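Help Desk > Home and Small Shop > Appliances and Automation

Can any machine pick up and sort small household stuff yet?

Posted by Ngaio Treloar
January 16, 2023

I run a small secondhand and alterations shop in Plornley and live upstairs from it, so my chores at home and my chores at work are pretty much the same chores. The big stuff is fine. I have a washer, a dryer, a dishwasher and a robot vacuum that does the shop floor after closing. What eats my time is the little stuff. Hair clips, keys, ribbons, scarves, toys, all of it left on beds and tables and in the bottoms of donation bags. Every bit of it has to be picked up, looked at and put where it goes.

I keep seeing videos of robot arms folding towels and loading cups. My brother-in-law is sure I could buy one arm, bolt it to the sorting table and leave it running overnight. I can set aside some money for this but I can't afford to throw it away, and I don't write code.

What I would like to know:

Is there anything a normal person can buy that picks mixed small items off a soft surface and puts them in the right bin?
If there isn't, is there some part of the job that can be handed off now?
Should I wait a year, or longer?

The vacuum is a Skason, if that matters. It eats ribbon. I have cut ribbon out of the brush more times than I want to say.

Shafiq Weerasinghe
Accepted by the poster

To your first point, no. I worked on packing lines for a good while and now I do setup and repair for small shops, and I have not seen anything for sale that does what you describe at a price a shop like yours would pay. The arms are real and many of the videos are real too, but towels and cups are a long way from the bottom of a donation bag.

The arm itself is the easy part. An arm can go to the same point all day. Your trouble is that nothing in your shop is at the same point, or the same shape, or facing the same way. Somebody has to work out what the thing is, where its edges are, where to grab it and how hard.

Things lying on a bed

Take a hair claw on a bedsheet. You would pick it up without looking. A two-finger gripper has to choose between the curved edges, the teeth and the hinge. If it closes on the curved edges at the wrong angle, the clip can roll. If it comes in from above on the teeth, it may take hold of the sheet along with them. And if it squeezes the two levers together the clip opens, so the part it was holding is now moving.

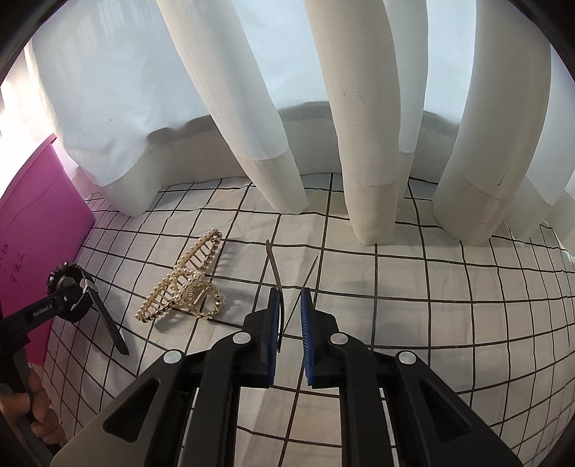
Gold-toned claw clip with pearl beads, on a gridded sheet next to the gripper.

The blue rubber on the fingers is there for grip, and ridged pads are a good choice for smooth things like this. They are less help with something thin. The dark thin piece by the fingers is the kind of item I would worry about more than the clip. It hardly rises off the cloth, and a pair of wide pads coming straight down on it has very little to close on. People slide a fingernail under. Most grippers don't have one.

Then there is the sheet. It wrinkles when you push on it, so the surface you measured a second ago is in a slightly different place. A printed grid at least gives a camera some lines to look at. Plain white bedding is worse. A sheer curtain with daylight behind it is not ideal either, as the light changes through the day and many cameras have trouble with bright fabric. On a packing line we would have hung a blackout cloth and put in our own lights, and I would tell you to do the same before spending a cent on anything with a motor.

Things in a bin or basin

Putting everything in one tub first is what most people think of next. It does help with one thing, which is that the items stay inside a rim. It makes other things harder. The items touch and overlap, and the rim gets in the way of the gripper when something is close to the side.

Look at what a quite ordinary tub can have in it. There's a fuzzy headband with knitted strawberries on top, a plush bear head resting against it, a black cord tied in a bow, and a tangled lanyard with a metal split ring. To you those are plainly separate things. A camera program has to decide whether the bear goes with the headband. The strawberries do, and the bear is touching it just the same.

The plush is the friendly one. It is soft, it has some size to it, and it forgives a bad grip. I'd expect a decent setup to lift a thing like that most of the time. A headband is so-so, since you can get it by the band or by a strawberry and it will hang differently each way. Cord and lanyard are where I would expect to lose the afternoon. If the strap has gone around anything, you lift it and up comes the neighbor.
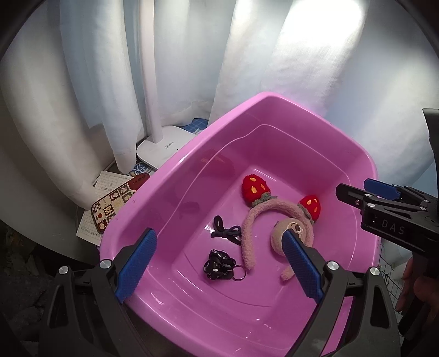 What you can hand off now

Here I can give you something more useful than no.

1. The vacuum. Keep it, but only let it run where the floor has been cleared first. Ribbon, cord and hair ties will stop any of them. If yours lets you mark off zones, mark off the floor by the sorting table and sweep that part by hand.

2. The carrying. A lot of sorting time goes into walking. Put the bins within arm's reach of where the bags are emptied. It isn't automation, but in the shops where I have done it, it saved more time than any machine I installed.

3. The counting and labeling. A camera on a stand above a table, looking down at one item at a time, can do a fair job of telling a clip from a scarf and printing a tag. You still place the item. This does exist and you can get it without writing code, though somebody has to spend a day setting it up.

4. The same-shape jobs. If you ever have a big run of one thing, say boxed buttons all alike, an arm starts to make sense. I put one in for a customer, Dağdelen Trimmings, who had 253 identical cartons a day to move from one bench to another. It works. Ask it to move a hair clip and it would stand there.

On waiting, I would not plan around it. The research is going fast and I think soft and tangled things will get better, but a demo in October isn't a thing you can plug in the next spring. I would look again in 3 or 4 years. If somebody offers you a machine before then, take your own bag of odds and ends to the showroom, empty it on their table and watch. Do not let them lay the items out. Count it as a failure each time a person reaches in.

Posted by dagdelen_t

Agree with most of that. Shafiq did our arm, the one with the cartons. It is good at the cartons.

One thing I'd add is the cost of the parts around it. The arm was less than half of what we paid. The rest was the stand, the guard, the lights, getting the wiring done and the days we could not use that bench. I wish I had asked for one price for the whole lot at the start.

Also, we tried it on bias tape for a week because I wanted to see. Tape on a flat card was OK. Tape off the card was hopeless, it picked up a loop and dragged the rest along the bench. We went back to doing that by hand and I haven't tried since.

Posted by rowhouse69

my cousin has a robot arm kit and it can pick up a sock. just get one of those, they are not expensive. you have to put the sock in the right place first though

Comments

Ngaio Treloar: Thank you all. The part about the strap coming up with its neighbor is my whole life. Shafiq, would the camera and label setup cope with jewelry? About a third of what comes in is earrings.

Shafiq Weerasinghe: Pairs, yes, if you lay them flat and apart on a dark mat. Shiny metal under a bare bulb will give it trouble, so get a diffused light. Don't ask it to match up singles, you'll be checking every one anyway.

Ngaio Treloar: That's fine, I like matching the singles. I moved the bins last night and I've told my brother-in-law there will be no arm this year. He says he'll bring his own over and show me. I've got a bag ready for him.

Shafiq Weerasinghe: Put a lanyard in it.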